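### 3.2 Blocks and work surface

The stacking task uses colored cubes on a plain white table. We wanted parts that are easy to tell apart, cheap to replace, and simple enough that a mistake in stacking can be put down to placement. Earlier work on the Itard set used wooden shapes with painted letters, and two of our raters found the letters distracting when they scored the sheets. We dropped lettering for that reason.

The stacking area is a black square outline. Its position was fixed before the first session and was not changed between sessions. Scores in Section 4 are given relative to this outline, so a stack built outside it counts as a miss even if it stands.

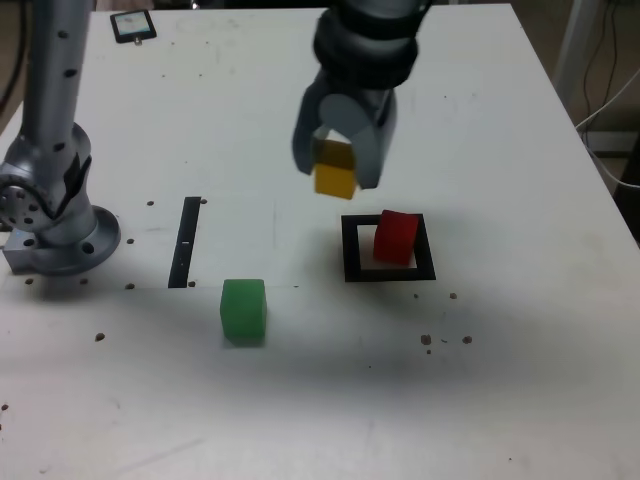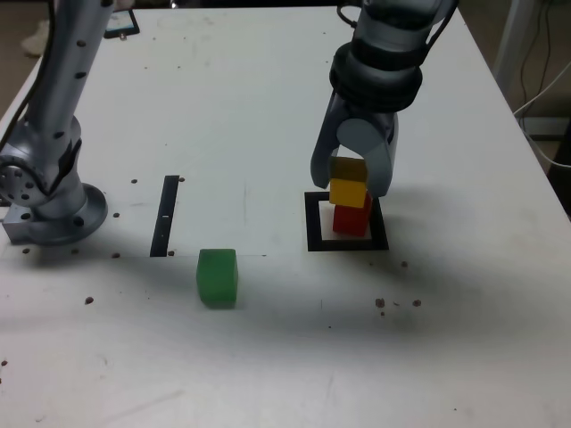
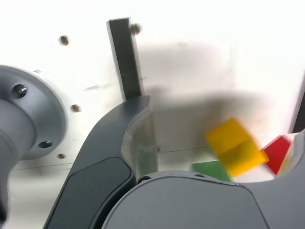
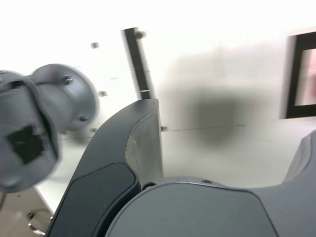 **Figure 3.** Stacking task, views from one session.

Placement was scored in two parts. The first part is whether the lower block lies within the outline, and the second is whether the upper block rests on it. Centering is not required for either part. In the first two views of Figure 3 the red cube is in the upper right part of the square, with white showing to its left, and this receives full marks for the first part. An early version of the sheet, drafted by Leonie Nolte, took points off for distance from the center of the square. Raters disagreed too often on blocks placed near the middle, and the rule was removed after the Stellthorpe pilot.

Offset between the two blocks was recorded separately. A small sideways offset was marked as "shifted" and did not lower the score. A stack that fell before the rater had finished writing was marked as "fallen," whatever its offset had been.

The full set holds 3,102 scored placements. Of these, 2,687 were scored by two raters, and both raters gave the same mark in 2,526 cases. The remaining disagreements were settled by Ilham Shehata, who had not taken part in the first round of scoring. Most of them concerned the word "shifted," and the wording on the sheet has been tightened for the next round. Color was not used in scoring. We kept a color column on the sheet so that our totals can be compared with those of Tokgöz, where each color is reported on its own line.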